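Setting up a small glassware corner at home: tubes up or tubes down?

Posted in Home Science and Hobby Rooms, 6th July

Hello all, I hope this is the right corner of the site. I've cleared a table at the back of the spare room for my water testing (we have a big pond and I've become rather keen, much to the family's amusement) and I've finally got the glass out of its boxes and stood it against the wall. I've put a black cloth over the table because clear glass on a pale top was driving me mad, and the difference is lovely.

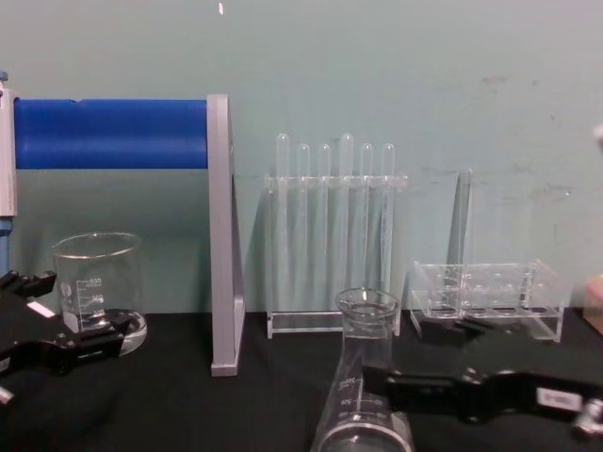
My worry is the test tubes. I've always stood them with the round end up after washing, and a neighbour who used to work in a school tells me that's wrong and they should go in the other way once they're put away. I've also got two acrylic racks and can't decide whether I need both out. The table has to be in proper order by September, when my niece's girls come to do their pond project with me. Any advice gratefully received!

PondsideGranon

Replies

Marti_82

What a nice little project! I wouldn't fret about it. Round end up is how I've kept mine for years, and for storage I prefer it, as dust can't drop straight in. Do make sure they've drained properly first, though, and turn them the right way up when you're ready to fill them, obviously.

I'd keep the beaker well back from the front, especially with children coming. Mine used to live right by my elbow and I went through three of them before I learned. The back of the table along the wall is the place for anything tall and thin, and leave the front clear for your notebook and your tea (well, perhaps not your tea).

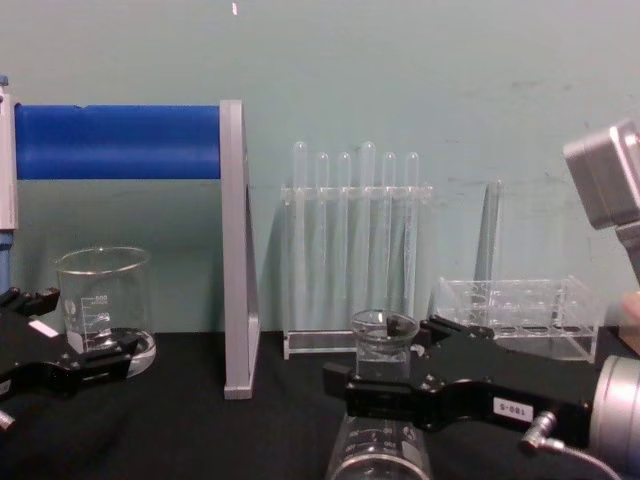 Stornent Shed

I'll disagree a tiny bit with Marti, only about the cloth. It's a treat for seeing the glass, I grant you, but cloth slides. Tuck it under at the back or pin it beneath the table edge, otherwise one good tug from a small person and the lot comes with it. I use a rubber mat now.

On the two racks, keep both if you've the width. I use one for the ordinary tubes and the low one for the odd tall tube that never fits anywhere else. A tall one in a low holder will always lean a bit, so put it at the wall side where it has something behind it.

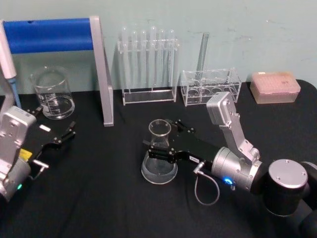

Pipette tips want to stay in their own box with the lid down until you need them, and I'd set that at the far end, away from the washing up. As for the pipette, hang it or stand it upright when you've finished and don't lay it flat with liquid still in the tip. I ruined a perfectly good one that way, and it wasn't cheap.

Aron

just wash them and put them away, they're fine either way up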